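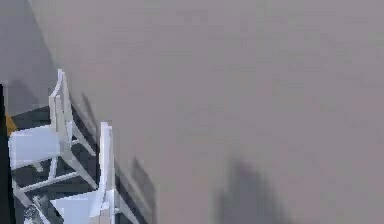 4.2 Viewpoint selection before tabletop search

The search policy decides where to look before it decides what to pick up. Each episode starts at a random pose in one of the Briltham rooms, a set of simulated interiors with a table, chairs and a dark floor. Earlier policies trained on Weva treated any large flat region as a possible support surface and stopped there. Views dominated by plain grey, with furniture only along one side, were the hardest for them. In such a view the backs of two white chairs and the soft shadows they cast give the policy more to work with than the surface itself. We therefore score each view by the amount of furniture edge it contains and by the share of pixels in cast shadow, and we pass both scores to the planner with the depth map. Shadow pixels are masked before surface fitting, since dark blurred patches were often taken for objects.

We ran 313 episodes with the full method and the same 313 with the scoring step removed. An episode counts as a success if the target is named and localized within 40 steps. The full method succeeded in 227 episodes and the reduced one in 119. Most of the gain came from episodes where the first view held no target at all. The baseline tended to stay near its starting pose in these cases and spend its steps on small head turns.

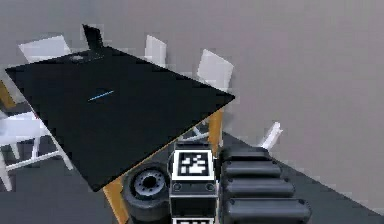 Figure 4. Robot view of the black-topped table, with a thin blue item near the middle of the top and a small round gray object toward the far edge.

Thin items remain difficult. When the camera is tilted steeply down, the robot's own body and arm fill much of the lower part of the image, and chairs close to the arm are partly hidden. We remove the body with a fixed mask computed from the joint angles - the fiducial marker on top is used only to check that mask. The planner of Zheng was kept unchanged in all runs. Marwan Azar labeled the failed episodes by hand, and these labels are used in Section 4.3.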